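Home Automation Board > Robots > Can an arm do kitchen chores yet?

guloddale
27 July 2021
Hello all. I read this board for a long time and now I want to ask. My shop has an arm which puts 4,000 small parts in trays every week and almost never fails. So why can I not have the same at home, for wiping and folding? Is it the price or the software?

skoltedwood
Software. In your shop the part is always in the same position. At home it never is.

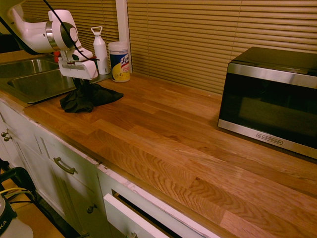 Jornby19
I do not agree fully with skoltedwood. For me the difficult thing is the material. A tray part is stiff, so the arm knows its shape before it touches it. A dark cloth crumpled on a wood counter, right next to a sink, has no fixed shape, and on black fabric a camera can hardly find the folds. I would give a good arm 80 percent for picking it up, and maybe 20 percent for folding it flat.

skoltedwood
Where do you take these numbers from?

Jornby19
From my feeling, I admit it. But picking up is the easy half, you must give me this.

fontana_k
My mother folds a cloth in two seconds while she talks on the phone. I will buy when the machine needs less than one minute.

guloddale
One minute is fine for me, I am at work anyway. I will ask again in September.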